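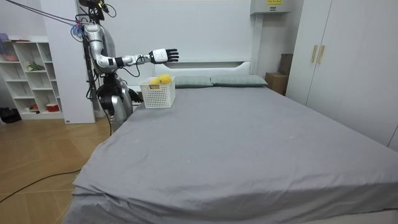 Bedroom, bed and basket at the head end.

Bedroom walk-through, November
Unit 11, rental side
Checked by: Rogério Barros
Form: Korkatix room safety sheet, comments column filled in by hand and typed up after

1. Bed position and stability
OK, with a comment.
I leaned on each corner of the frame and it didn't rock. The sheet asks whether the bed is "fit for all users," and I have no idea how anyone would establish that. I wrote OK for the frame and left the rest alone.

2. Mattress and fitted sheet
Comment.
Gray fitted sheet, wrinkled, bunched over the side at the near corner. The Tinis people say their sheets stay put on any mattress. I have heard that before. Pull the corner down and tuck it again, then look at it after two nights. If it has crept back up, the sheet is too small for the mattress and should be swapped.
There are also a few light specks on the sheet. Could be lint. Run a lint roller over it first, and if they don't lift, wash the sheet before anybody sleeps on it.

3. Pillows
OK.
Two, sage green, side by side at the headboard. The form wants a fire rating for each one. I found no labels when I turned them over, so that box stays blank until the supplier sends something in writing. A phone call saying "they're all rated" doesn't count.

4. Items left on the bed
Not OK.
White plastic basket on the mattress near the headboard, next to the left pillow, with a yellow piece of fruit in it, lemon or mango by the look of it. Baskets go on a shelf or on the floor against the wall. Fruit goes in the kitchen. I was told a welcome basket on the bed "makes the room feel lived in." Maybe so. It also puts a hard rim at face height for anyone who lies down in the dark.

5. Cables and trip points
Comment.
No cable should cross the walking space on either side of the bed, and anything running overhead should be fixed where it can't drop onto the mattress. The old sheet only asked about lamp cords. Add overhead cables to the next version.

6. Lamp and outlets
Outlet by the door OK. The Baysal lamp has 1000 printed on its box, and there's no unit after it, so I can't say what that is meant to tell me. Bulb to be checked against the rating on the lamp itself. Box is no use to us.

7. Headboard
OK for now.
Arketti lists a load of 600 for the wall fixings. 600 what? Pounds, newtons, hopes? I pulled on it with both hands and it held. That's a test of me pulling on it, so please don't write "load tested" in the summary the way it was done last time.

8. Smoke alarm
Test button works. Date on the back not readable from the floor and I had no ladder. Open item.

Result: not passed. Items 2, 4 and 8 to be closed, item 3 waiting on paper. The last sheet for this unit has every box ticked and not one comment, in a room that takes over an hour to check properly. I would like to know how long that visit was.

R.B.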